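Gredolside Community Help | Browse topics | Sign in
Home » Robotics » Teaching by hand and by remote

Remote control or hand guiding for kitchen counter tasks?

Posted by anedine_lab, July 2019
Tags: remote control, hand guiding, recording, fixed counter arm

We are setting up recordings for a set of kitchen counter tasks: take a canister from the back row and set it on the cutting board, put it back, open the drawer on the wooden organizer, move a folded towel from the top of the toaster oven to the board. One arm, parallel gripper, joint positions and two camera streams logged at 20 Hz.

So far we have 48 runs done by hand guiding. The person stands next to the arm with gravity compensation on, moves it through the task, and works the gripper with a foot switch. The joint data is clean. The runs are short and even. The trouble is in the video. The person's forearm is in view for most of each run, and the policy trained on these runs stops about a hand's width short of the object once no person is there. 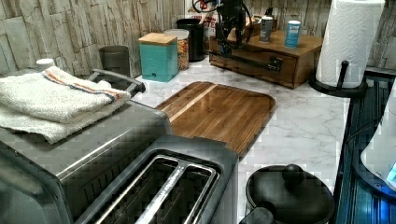
I repeated the training with the wrist camera only and the stop went away, but then the arm picks the wrong canister when two of them stand close together. The wrist view does not take in enough of the counter until the gripper is already low.

The other way is remote control with a leader arm. I tried it for one afternoon and got 52 runs, of which I would keep fewer than half. The picks are slow, there is a lot of hunting before the gripper closes, and the drawer pull was worse than by hand every time. I could not feel when the fingers were on the handle.

What I need to know:

1. Is it worth keeping the hand-guided runs at all, or should I start over with the leader arm?
2. Can the two kinds be mixed in one training set?
3. How cluttered should the counter be? At present I leave everything on it.

The software is Ciler, the version before the logging change. Upgrading is possible but I would like to avoid it in the middle of a set.

Samira Darwish
Member, Robotics and Training Data

Keep the hand-guided runs, but do not train on their video as recorded. Replay them. You have the joint positions and the gripper state, so the controller can run the same path with nobody in the workspace, and you record the cameras during the replay. Put the objects back at their start positions first. A replayed run that fails to grasp is thrown out.

Some points on doing this.

Start positions

Mark them before the hand-guided run, not after. We use small pieces of matte tape under the near edge of each object, placed so the object hides the tape. With a cutting board, mark two corners, since a board that is turned a few degrees will carry the object's set-down point with it. If you have already recorded without marks, overlay the first video frame on the live view at half strength and move things until the two agree. It is slow work but it is good enough for anything with a wide grip. For a drawer pull I would record again.

Replay speed

Replay at the recorded speed. People are tempted to run it slower for safety and then scale the time stamps. The arm sags differently at low speed under some controllers, and you end up with paths that do not match the commands. If the recorded speed worries you, the hand-guided run was too fast.

What to log as the action

This is where most mixed sets go wrong. In a hand-guided run there is no command, only a measured position. With a leader arm there is both: where the leader was and where the follower was. The two differ by the lag, and by a good deal more when the gripper is pressing on something. Log the commanded position as the action in both cases. For the replayed runs, that is the path you sent to the controller. Once you do this the two kinds can be mixed, and I have done so without a source label. If you use the measured position for one and the command for the other, the policy will press too lightly on half of its grasps.

On your remote control results, one afternoon is not enough to judge by. Our operators needed several sessions before the hunting stopped. Two changes helped more than practice did. The first was to have the operator look at the counter directly and not at the monitor. There is an argument against this — the operator then acts on things the cameras do not show — but for short pick tasks the gain was larger than the loss, provided the object was in at least one camera for the whole approach. The second was to raise the leader so that its base was at the same height, and faced the same way, as the follower's.

For the drawer, turn on force feedback if your leader has it. If it does not, add a tone that rises with gripper motor current. It sounds crude. It works for handles.

Clutter

Leave things out, and move them between runs. A set recorded with every canister in one place teaches the policy the place. I would change the layout every ten runs or so, including objects that no task uses: pot lids, tea boxes, rolling pins, whatever normally lives on that counter. Move the board and turn it. Keep a sheet of layouts so that you can hold some of them back for testing.
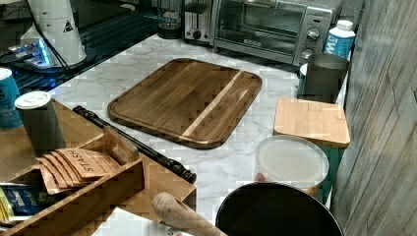

Camera placement

If you can add a third camera, put it high and to the side that the operator does not stand on. Do not move it after that. If it does get knocked, start a new session number and redo the calibration before the next run.

balaz_bench
Member

Just use the leader arm. Hand guiding is fine for welding paths and so on but you want video and your arm is in the video. We stopped doing it years ago.

For the number of runs, a friend at Baláž used 2,000 for a full kitchen set but that was many tasks. Don't know how it splits per task.

Also clean the wrist camera lens. Ours had a fingerprint on it for a whole week.

k_orrin
Member

Agree with Samira Darwish on replay, with one correction for this poster's setup. In Ciler before the logging change, the gripper state is written on its own clock and is not lined up with the joint log. If you replay straight from the files, the gripper closes early or late by a few samples. At 20 Hz that is enough to knock a light can over.

To fix it without upgrading:

Open and close the gripper fully once at the start of each run, with the arm still.
Find that event in the gripper log and in the wrist video.
Shift the gripper log by the difference.
Cut the open and close from the run before training.

For the runs you already have, use the first grasp as the event. It is less exact because the fingers stop on the object, but you can see the contact in the wrist view if the light is decent.

I would not upgrade in the middle of a set either. The new version also changes the sign of one wrist joint, and the notes mention it only under the calibration heading. There is supposed to be a converter in September.

anedine_lab
Original poster

Replay works on the canister runs after the gripper shift. The drawer runs mostly fail, as predicted, and I will record those again with the leader arm and the tone. I had been logging the measured position in both cases, which probably explains the weak grasps on the towels. Marking this as answered.

3 replies hidden | Report a problem | Follow this thread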